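Drink bottle collection moves indoors at Hubáček hall

October 30, 2021

The drink bottle collection in Lesley has moved into the side room of the Hubáček hall and will stay there through the end of February, organizers said.

Residents had been leaving their empties at an open rack behind the hall since spring. Wind kept emptying the rack into the parking lot, and neighbors on the north side had asked for something with a door. The side room has one, and it locks at night.

Drop-off hours are 8 a.m. to 6 p.m. The entrance is on the alley side, up the short ramp. There is no charge, and people do not have to live in Lesley to use it.

Driss Mansour, who coordinates the collection, said the side room has space for 40 sacks at a time. Full sacks go by truck to Plustarport, the recycling firm that has taken the town's plastic for the past 2 years.

"The rack was fine in May," Mansour said. "By September we were picking bottles out of the hedge every morning."

The collection took in 1,398 bottles last month, according to the tally sheet posted by the door. The goal for each of the winter months is 2,000.

Clear plastic is what the program wants most. Plustarport pays a better rate for it than for tinted plastic, and the money goes toward new lighting on the footpath between the hall and the school. Green and blue bottles are still accepted but go in a separate sack. Milk jugs, oil bottles and anything that held a cleaning product should stay in household recycling.

Labels can be left on. That is a change from the spring, when people were asked to peel them, and a good many bottles came in with half a label and a patch of glue. Plustarport now takes the labels off at its own plant. Caps should be unscrewed and dropped in the bucket by the door.

Bottles should be rinsed and stood upside down for a while before they are bagged. Marcela Brabec, who runs the sorting table, said leftover juice is the most common problem with what comes in. Sweet drinks leave a film that sticks the bottles together and draws wasps, even this late in the year.

"Soda people rinse, for some reason," Brabec said. "Juice people don't. I would like the juice people to rinse."

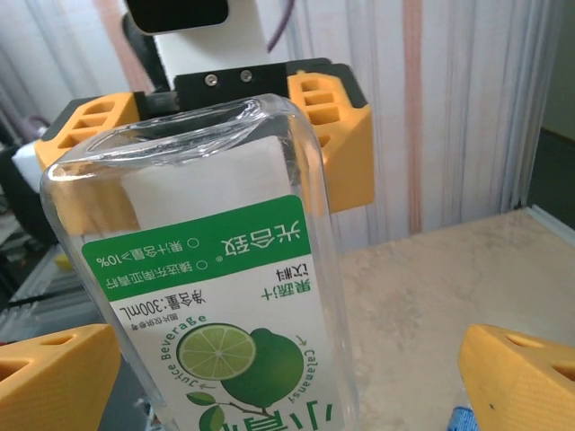

Imported drinks make up a growing share of the collection. Residents have asked whether bottles with foreign labels are accepted, and the answer is yes, as long as the plastic is clear. A 300 mL calamansi juice drink with a label mostly in Chinese goes in the same sack as a bottle of apple juice from the supermarket. The language on the label makes no difference to the sorting, and neither does the size, up to the large water jugs, which do not fit through the opening and have to be handed over at the table.

Brabec said she has started to learn some of the fruit from the pictures on the labels. Calamansi, a small sour citrus grown in Southeast Asia, was new to her.

"I took it for a lime," she said. "Then I saw the English word on the side and looked it up."

The move indoors did not please everyone. Branislav Kratochvíl, whose model railway club used the side room for storage, said members were given short notice and had to carry the layout down to the basement in pieces. The club has been promised the room back on the first of March. Kratochvíl said he supports the collection but would have preferred a call before the boxes arrived.

Mansour said the notice should have gone out sooner and that he has apologized to the club.

A second drop-off point is planned for the Cletavia apartments on the east side of town, where residents now have to drive or take a bus to reach the hall. Building manager Dalibor Vlček said a space next to the bike room has been measured and should be big enough – the open question is who will haul the sacks over. The hall's own cart is too wide for the Cletavia gate.

Vlček said he hopes to have an answer before the holidays, when the number of bottles usually goes up.

Help is also needed at the sorting table, mostly in the late afternoon. Shifts run for an hour and gloves are provided. Anyone interested can sign the sheet inside the alley door or speak with Brabec during drop-off hours. Groups dropping off more than three full sacks are asked to let Mansour know the day before so that he can clear space.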